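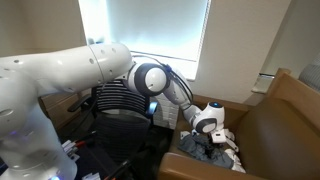

4. Washing and drying your jacket

You have reached section 4 of the Drendberg owner's guide, which means you have already adjusted the cuffs, sorted out the two-way zip and worn the thing to at least one event where it was too warm for a jacket. Now it is dirty. The Drendberg has a waxed cotton side and a quilted satin side, and the two sides disagree about almost everything, so please read the whole section before you run any water.

Before you start

You will need a bath or a large sink, a soft brush, two old towels, a wide wooden hanger and a bottle of Shemweta liquid soap (500 ml, supplied with the jacket; the small bottle, the one you thought was a free shampoo). Ordinary washing powder will strip the wax. So will washing-up liquid, and so will whatever your aunt swears by.

CAUTION: Do not machine wash. There is no secret gentle setting that we are keeping from you.

4.1 Spot cleaning (satin side)

1. Turn the jacket so the satin faces out and lay it flat on a towel.

2. Empty all four pockets. The inside left one is deeper than you remember.

3. Dampen a clean white cloth with cold water and dab the mark. Do not rub. Rubbing raises the threads of the embroidery, and the heron on the back will begin to look like a different, less dignified bird.

4. If the mark stays, add one drop of Shemweta soap to the cloth and dab again from the outside of the mark inwards.

5. Rinse with a second damp cloth and leave the jacket flat until dry.

Note: Red wine, curry and biro are not covered by the warranty. Take the jacket to a specialist cleaner and be prepared for a look.

4.2 Full hand wash

Do this once a year at most. September is a good month for it, before you need the jacket every day. Many owners never do it at all and their jackets are fine, if a little fragrant.

1. Close the zip and all the press studs.

2. Brush off dry mud from the waxed side. Wet mud should be left until it is dry mud.

3. Fill the bath with enough cold water to cover the jacket and add 40 ml of soap. More soap will give you more rinsing and no extra cleanliness.

4. Put the jacket in with the waxed side out. Press it down gently with flat hands for five minutes. It will try to float. Keep pressing.

5. Drain the bath and rinse until the water runs clear. The indigo and black versions will colour the water the first time, quite dramatically. Do not ring us yet.

6. Lift the jacket with both arms underneath it. A wet Drendberg is heavy, and picking it up by the collar will stretch the neck for good.

7. Roll it in a towel, press out the water and unroll. Do not wring.

CAUTION: If the water is still coloured after six rinses, stop, dry the jacket as in 4.3 and then ring us.

4.3 Drying

1. Put the jacket on the wide hanger and do up the top stud only.

2. Hang it indoors, away from radiators and direct sun. Over the bath is ideal, until somebody wants a bath.

3. Turn it the other way out after one day.

4. Wait until the quilting feels dry right through at the armpits. Two days is normal, three in a cold house.

CAUTION: Tumble drying will melt the wax into the quilting. We have been sent the results and would prefer not to be sent any more.

4.4 Putting the wax back

1. Stand the tin of Hiltiris dressing in a bowl of hot water until it is soft.

2. With a sponge, work a thin layer into the waxed side, starting at the shoulders and following the seams down. Stay a finger's width away from the zip and the satin piping.

3. Wipe off the extra with a dry cloth.

4. Warm the surface with a hairdryer on low until the smears go and the finish looks even.

5. Hang overnight before wearing, and for the first week avoid pale sofas, especially other people's.

Replacement soap and dressing can be ordered from Zunimach, quoting part 552 for the soap and part 73 for the dressing. The numbers on the original swing tag were printed the wrong way round. If you ordered from the tag and now have two tins, keep them. The dressing lasts for years.

For loose threads, lost studs and sticking zips, go to section 5.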